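Bonjour à toute l'équipe,

Voici donc le point de mi-parcours sur le festival, un peu plus long que prévu (vous me connaissez) mais il s'est passé pas mal de choses depuis le printemps. Pour rappel, votre aide couvre la programmation musicale et les ateliers, et c'est surtout de ça que je vais vous parler.

La bonne nouvelle d'abord : la soirée d'ouverture est bouclée ! La fanfare Altuler a signé, elle partira de la place Villanueva à 18 heures et descendra jusqu'au quai en jouant. On a aussi confirmé le trio Vindlow pour le bal du soir, avec une formule un peu plus légère que l'an dernier – pas de section de cuivres, mais un accordéon en plus, et franchement j'y gagne côté budget comme côté plaisir. Il me reste une première partie à trouver et j'hésite encore entre deux groupes de Cendville, l'un très dansant, l'autre plutôt chanson. Je tranche avant la fin du mois, promis.

Côté ateliers, on a reçu 143 inscriptions, percussions et danse confondues, et j'en suis ravie. La danse est complète. Pour les percussions il reste des places le matin, moins demandé, forcément, chez les ados. J'ai donc décalé le premier créneau à 11 heures et ça repart doucement. 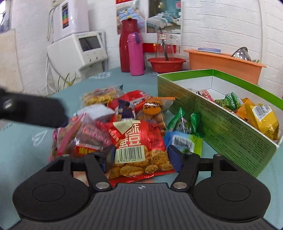

Les loges et l'accueil des artistes, c'est le chantier qui m'a pris le plus de temps ces dernières semaines. Entre les régimes des uns, les horaires de balance des autres et les musiciens qui arrivent affamés à 16 heures, j'ai fini par revoir toute la formule : un repas chaud servi après les balances, et un coin grignotage en libre accès tout l'après-midi, dans le genre de ces sachets en tas sur une nappe bleu-vert, où chacun pioche ce qui lui plaît. J'ai budgété 60 repas chauds pour l'ensemble du festival, équipe technique comprise, et la ligne « accueil » reste dans l'enveloppe que vous aviez validée.

Là où ça coince un peu plus, c'est la scène du quai. La mairie nous demande un nouveau plan d'implantation parce que l'ancien gênait l'accès des secours, et il faut reculer le plateau de 6 mètres. Sur le papier ce n'est rien, mais la console se retrouve en plein dans le passage du public ! Le régisseur me propose de tout pivoter vers le kiosque. Je trouve l'idée très belle (on aurait la rivière derrière les musiciens), il faut juste vérifier le son chez les riverains. On fait un essai début août, venez si le cœur vous en dit.

Pour les dépenses, les acomptes des artistes sont versés, la location du parquet de bal aussi. Je n'ai pas encore touché à la ligne communication, l'affiche est en cours et je vous envoie la maquette dès que les couleurs sont calées. Votre logo y figure en bas à droite, dites-moi si vous le préférez en noir ou dans sa version claire.

Il me faudrait de votre côté la convention signée pour le second versement, et le nombre d'invitations que vous souhaitez pour le bal. Je vous renvoie un point en août, après l'essai de la scène.

À très vite !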